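Progress report to the Ridthorpe fund
Project: Hopkin - software for two-handed cloth handling
Prepared by Tegwen Lewis, 2/3/25

Dear all,

Thank you for your patience with this one, and for the kind notes after the last report, which I passed round the office. It has been a busy stretch, with more of it spent in the planner than I had expected, so I hope you'll forgive me if I go on a bit about that part.

When we wrote to you in August, Hopkin could load a recording, line up the left and right hand tracks and play them back together. Everything after that was done by hand. We now have the three pieces we promised under the second stage: the segmenter (Indent), the grasp proposer, and a first version of the two-arm planner, which we have been calling Droka. All three run from one command and write to the same log, and I can't tell you what a relief that last bit has been.

Indent takes a long recording and cuts it into steps such as reach, pinch, lift, spread and let go. We have now put 3000 recordings through it. The early version relied on the jaw opening alone and was far too keen to start a new step every time somebody shifted their grip. It now looks at jaw opening and hand speed together, and waits 15 samples before it commits to a boundary. That small delay got rid of most of the false cuts, though slow, careful movements still confuse it, and very short regrasps are sometimes swallowed whole.

The perception side has been harder going. Cloth is a trying thing to write software for - a corner can be tucked under, bunched up or simply out of sight - and our first corner finder was very sure of itself when it had no business being so. The proposer now gives each candidate a score and hands the whole list to Droka, which picks a pair that both arms can reach without crossing. Once both corners are held, the camera has a lot of folds to make sense of, and we use moments like these to check that the estimated cloth outline agrees with where the jaws are. 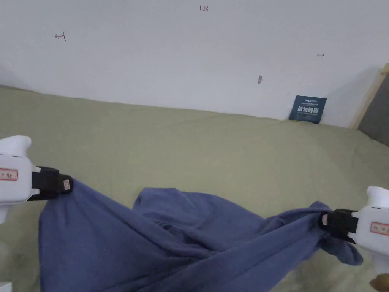

Sanjay asked, on reading a draft of this report, whether Droka does anything sensible when the two corners it has chosen turn out to be on the same side of the cloth, or whether it just carries on pulling.

It's a fair question, and the answer at present is that it carries on, within a limit. There is a cap on how far apart the jaws may travel, and the planner stops when it reaches it, but it doesn't yet go back and choose a different pair. The replanning step is written and passes its tests in simulation. I would like it to have a proper run on the arms before I tell you it is done.

We also rebuilt the calibration tool, which had grown rather untidy. It used to need 19 separate settings typed in by hand, and one wrong sign could spoil a morning (mine, on more than one occasion). The settings are now read from a single file and checked before anything is allowed to move.

On spending, we are within the budget for this stage. The one change I would ask you to note is that we moved some of the money set aside for computing time into labelling, as Indent needed a better set of hand-checked boundaries to be measured against.

For the next stage we plan to finish replanning, teach Indent to cope with slow movements, and run 50 full attempts with fixed settings so that the results can be compared fairly. I'll send the log format separately, as a couple of you were good enough to ask for it, and I'm very happy to talk any of this through over the phone.

With warm wishes,
Tegwen Lewis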